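Kernport Community Help > School and club robotics > Manipulation

Right gripper cable snags on bin rim during pickup task

Posted by bgauthier, September 2022
Tags: cable routing, two-arm, gripper, student project

I'm on a student team at Cervantes. Our project for the term is a two-arm tidy-up task with a humanoid: right hand goes to a trash can, left hand picks up a bag from the floor beside it and holds it clear. We call the project Bustard, in case that turns up in the logs I paste later.

The arm motion is fine with both grippers unloaded and no bin present. With the bin in place, the right gripper gets to the rim and then the wrist joint reports a torque limit on the way back out. It does this in most runs but not all of them. I have ruled out the following:

Joint limits. The retreat pose is well inside range on every right arm joint.
Gripper calibration. Redone twice, same result.
Bin position. We measured it from the base and the error against the planner model is 2 mm, too small to matter.

What I have not ruled out is the cable at the base of the right gripper. It makes a loop that leaves the gripper, passes over the edge of the bin and comes back along the forearm. View from the head at the point where the gripper is at the rim:
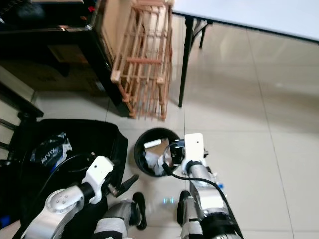 Right gripper at the bin rim, with the cable loop over the edge. Left arm is over the black bag.

The planner has no knowledge of the cable. The collision model for the arm is the links and the gripper housing, nothing else. My questions are whether a loop like this is enough to trip the wrist limit, and whether the fix should be mechanical (shorten the loop) or in software (add something to the collision model). We would like to leave the connector alone, as the harness has to go back to the lab in December in the state we got it.

Also, the bin is a plain round one with a thick rim. I can swap it for something else if the rim is the problem, but the task sheet says trash can and I would prefer to keep it.

Brock Gauthier

kellitz_arms
Accepted by poster

Yes, it is enough. A cable that catches under a rim loads the wrist at the worst possible lever arm, and the controller sees it as an external torque. Intermittent trips fit with this, as the loop won't settle in the same place on every approach.

Do the mechanical part first. Put the wrist at both ends of its roll range and note how much cable it really needs at each end. Set the loop to the longer of those plus 50 mm. Take up whatever remains along the forearm and hold it with hook-and-loop strap. Do not use zip ties. They bite into the jacket, and you have to return the harness. None of this touches the connector.

Then move the loop to the side of the gripper that faces away from the bin, if the exit angle allows it. On your picture it arcs to the left, over the edge of the bin, so any vertical retreat can bring the rim up against it.

For software, do not try to model the cable. Attach one padded box to the last right arm link, large enough to cover the loop at its widest, and enable it only for the approach and retreat phases. If you leave it on all the time you will lose a lot of reachable poses near the torso. Add a waypoint so that the gripper moves sideways off the rim before it goes up.

To confirm the cause before you change anything – log wrist torque with the cable strapped down temporarily and run the same trajectory. If the trips go away you are done.

mossgate2

raise the torque limit. we had the same thing and it stopped complaining after that

kellitz_arms

Replying to mossgate2: that removes the message and keeps the load on the connector. I would not do it on borrowed hardware.

tpl_drives

Agree with the sideways waypoint. One addition on the left arm, although you didn't ask. Your left arm extends over the black bag, and there is a crumpled plastic bag lying on top of it. If your grasp point comes from depth data, it will probably land on the plastic and not on the bag you want. Either clear the plastic before each run or fit the grasp to the outline of the black bag on the tiles. The floor is glossy too, so check the depth image for holes where it reflects before you trust the outline.

bgauthier

Strapped the cable to the forearm and ran the same trajectory with the original limits. No torque trips. Will shorten the loop properly and add the box for approach and retreat. The note on the left arm is useful, we do take the grasp point from depth. I'll open a separate thread for that one if the outline fit doesn't work.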